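Enamelware

Enamelware is metal household goods, mainly plates, mugs, bowls and pots, coated with a layer of glass fused to the surface by heat. The base metal is usually low-carbon sheet steel, though cast iron is used for heavier cookware. The coating is known as vitreous enamel or porcelain enamel.

Composition

The starting material is frit, a glass that has been melted, quenched and broken into flakes. Typical frits contain silica, borax, feldspar and soda, with smaller amounts of cobalt or nickel oxide in the ground coat. These oxides promote bonding between the glass and the steel. Color in the cover coat comes from mineral pigments. Cadmium compounds give strong reds and yellows, chromium oxide gives green, and titanium dioxide gives an opaque white.

Manufacture

Blanks are cut from sheet steel, pressed to shape and trimmed. The edge is commonly rolled or turned to stiffen the piece and to remove the sharp cut. Parts are then degreased, rinsed and dried before coating.

The frit is milled with clay and water to form a slip. Pieces are dipped in the slip or sprayed with it, dried, and fired in a furnace, usually at 800 to 850 degrees Celsius. Two coats are normal for tableware: a ground coat for adhesion and a cover coat for color. Single-coat ware exists and is cheaper, but its finish is less even. Rims are often finished in a contrasting dark color, applied by hand or by a banding wheel -- a practice that began as a way to cover the thin enamel at the edge.

Plates are made in flat, coupe and deep forms. Coupe plates have no separate rim, and deep plates have a raised wall that lets them serve as shallow bowls. Solid colors such as red and green are widely sold, along with white and speckled patterns.

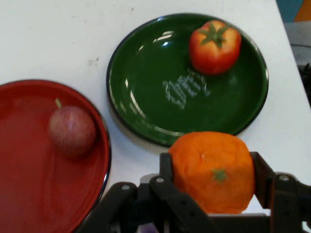 Properties and wear

The fired surface is hard, nonporous and resistant to most food acids. It does not absorb odors and can be washed with ordinary detergent. Its main weakness is brittleness. A sharp blow can chip the glass and expose the steel, which then rusts. Sudden cooling may cause fine cracks, and abrasive pads dull the gloss over time.

Enamelware is not suited to microwave ovens. Chipped pieces are generally withdrawn from food use, as loose flakes of glass may continue to break away.

Production at Rotinness

The Berkine works at Rotinness made pressed steel tableware under the Costa and Torard names. Costa plates were 254 mm across and received two coats, with a banded rim. The Torard line used a single coat and was sold mainly to camps and canteens. At its largest the plant had 660 employees and 13 box furnaces.

See also

Cast-iron cookware
Glaze defects
Sheet metal forming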